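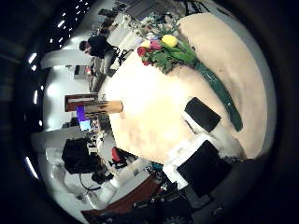 둥근 탁자 위의 튤립과 짙은 초록색 유리 화병.

검색어를 입력하세요 검색

홈 | 동네소식 | 가게 | 행사 | 지난 글

꽃시장 '프렐루라', 일요일 아침으로 옮겼어요

2023년 4월 9일 일요일

저처럼 토요일엔 늦잠 자느라 꽃시장을 번번이 놓치던 분들, 반가운 소식이에요! 강변 주차장에서 열리던 꽃시장 프렐루라가 오늘부터 일요일 장으로 바뀌었습니다. 저도 아침 먹자마자 슬슬 걸어가 봤는데요, 입구 쪽 커피 줄이 꽃 줄보다 길더라고요(저도 거기 서 있었습니다).

올봄엔 튤립이 제일 많이 나왔고, 구근 화분이랑 허브 모종도 꽤 보였어요. 시장을 꾸리는 나이오 메릭 씨 말로는 토요일엔 결혼식 주문이 몰려서 농가들이 나오기 힘들어했대요. "요일만 바꿨는데 쉬던 농가 두 곳이 돌아왔어요. 자리는 이제 30개가 꽉 찼고요." 목소리가 어찌나 들떠 있던지, 듣는 저까지 신이 났습니다.

화분 가게 검우드는 흠집 난 토분을 싸게 내놓았는데 제가 갔을 땐 큰 것만 남아 있었어요. 작은 걸 노리신다면 서두르세요! 옆자리 야오에서는 포장지를 안 쓰면 한 단에 600원을 깎아 줍니다. 저는 에코백에 그냥 꽂아 왔고요.

장은 7월까지 매주 일요일 오전에 열리고, 비가 오면 트라무스 건물 1층으로 들어간다고 해요. 주차는 강 건너편에 하시는 게 편합니다. 다음 주엔 작약이 조금 나온다니 저는 또 갑니다.

문의: 동네소식 편집부 | ⓒ 2023 동네소식 | 맨 위로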